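Bimness update, February 2022

The shirt-folding work at Ferkden has been a blast to follow, and this month it gave us a proper fault to chase! Out of 1000 grasps logged on clothing, 122 ended with the fingers reporting a good grip and nothing between them.

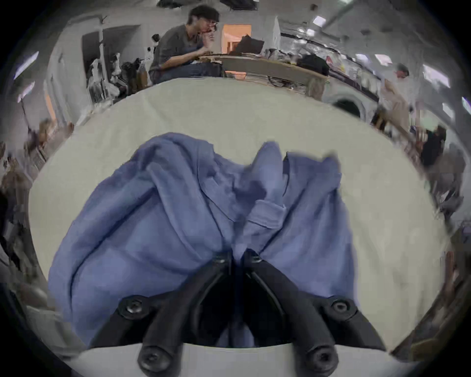 We blamed the cloth first. Deep folds are hard going, and a finger can press into a heap and read plenty of force without pinching a thing. Then Marchetti's new log viewer showed the real culprit – a zero point that drifts a little every time the fingers close hard. Such a satisfying find.

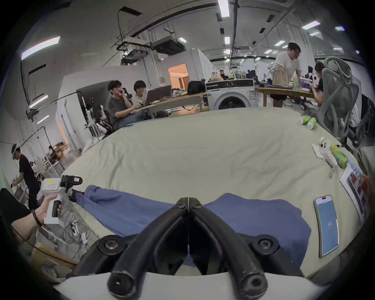
The fix is a re-zero before every run, with the fingers open and clear of everything. Please do it on every handheld unit, too. When two grippers are working over one piece of blue cloth on a bed, a bad zero on either one spoils the data from both. If a unit fails the check twice, tag it and leave it off until Imik has looked it over.

The first 133 grasps after the change gave no false grips at all – we're thrilled, and we'll keep logging until we reach 900.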